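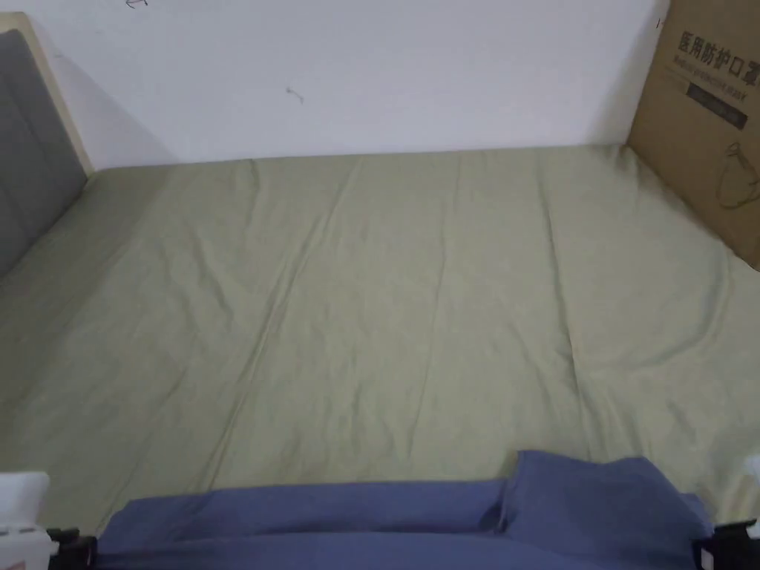
Fault Reviewer, Bedding and Soft Goods (part-time contract)

Vuvora is looking for one person to go through our cloth-handling failures and tell us which of our explanations hold up. We make grippers, the hand-held kind used to record tasks and the kind that goes on the end of an arm. The fault that led to this job happened while handling fabric on a bed, and it has now been blamed on the fabric, the software, the operator and the weather. I don't believe any of those yet. I would like to hire someone who doesn't either.

What happened

In June one of our operators was spreading a cloth over a mattress with an arm-mounted pair. The log said both jaws had opened. One hadn't. She reached in to free the corner, the arm went on to its next move, and the jaw pulled the cloth tight around two of her fingers. She was bruised and back at work the same afternoon. The stop button worked when a coworker hit it, although it was on the far side of the bed from the person who needed it.

We then did what companies do and wrote a report. It says the release signal was "nominal." I have read that sentence many times and still can't say what it means to somebody whose hand is caught.

After the report we ran 800 release cycles on the bench with the same cloth. In 62 of them the position reading said open before the pads had let go. Our supplier, Jultik, replaced the sensors and called the matter closed. We repeated part of the test with the new sensors and got fewer bad readings, which is nice, but fewer isn't none and the second test was shorter. Nobody has explained to me why it was shorter.

What you would be doing

You would work mostly at our test beds, with the hand-held grippers first and the arm later, once you've signed off on how it is fenced. The hand-held sessions matter because they are where the arm learns its habits. If a person gives the cloth a little shake to get it off the pad, and does it without thinking, the recording makes the release look cleaner than it was. That is my theory, anyway. You're welcome to knock it down.

Expect to spend your time on these:

Repeating the June fault on purpose, with no hands near the jaws, until you can make it happen or can show us why you can't.

Comparing what the log says with what the jaw did. We have 134 recordings marked "successful release" that were never checked by eye.

Trying fabrics we didn't bother with, including fitted sheets with elastic corners, terry cloth and anything with a loose hem.

Writing up each failure in plain words. If you catch yourself typing "edge case," stop and say how often it happened. 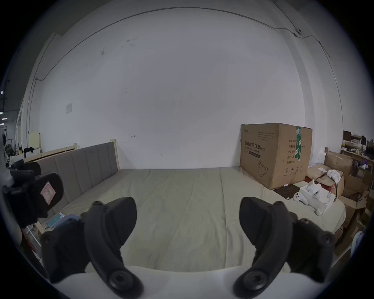
You'd also be looking at the area around the bed. The original report treats the gripper as if it hung in empty air. I want to know where a person stands to do this work, what they have to reach over, what could roll or trip them, and whether a stop button within reach at the start of a job is still within reach at the end of it. Move things if you need to. Take notes before you move them.

Who should apply

Someone who has investigated faults for a living. Robots would be helpful, but so would elevators, commercial laundry, presses or packing lines. Syahrul Sitompul, our last reviewer, came from hospital beds and found more in his first month than the rest of us had in a year. He has moved on to another employer, and his notes are yours on day one.

You should be able to read a time-stamped log, use a spreadsheet and hold a hand tool for an hour or so at a stretch. We don't ask for a degree. We do ask that you've told a manager something unwelcome at least once, in writing, and can describe how it went.

Please don't apply if you mostly want to demonstrate robots. We have people for that, and they're part of the problem – a good demo is how the June fault went unseen for so long.

Terms

The contract covers about 125 hours, spread however you like as long as bench days fall between 9 a.m. and 4 p.m., when a second person is in the building. No one runs the arm alone. That rule is new and I'd like to say it was always there.

You report to me and to Miyuki Takeda, who handles operator safety and can stop any test without asking me. Ynyr Mathias on the software side will get you log access. He thinks the sensor was the whole story and will argue the point with you, politely, for as long as you let him.

Your report goes to every operator at the same time it goes to management. We can reply to it. We can't edit it. This is in the contract, so check that it's there before you sign.

Until the review is done, the arm stays off bedding work. Hand-held recording continues, with fingers kept out from between the pads and a check by eye after each release.

How to apply

Send a work history and one page on a failure where the first explanation turned out to be wrong. Change the names if you have to. Cover letters about your passion for innovation will be read quickly. Short-listed candidates get a paid half day at the bench with a sheet, a gripper and the June log, and we'll ask what you would check first.

Applications go to Evanthia Kontogiannis in the Vuvora office. Questions about the fault itself can come to me.

Iolanda Coutinho
Test and Reliability, Vuvora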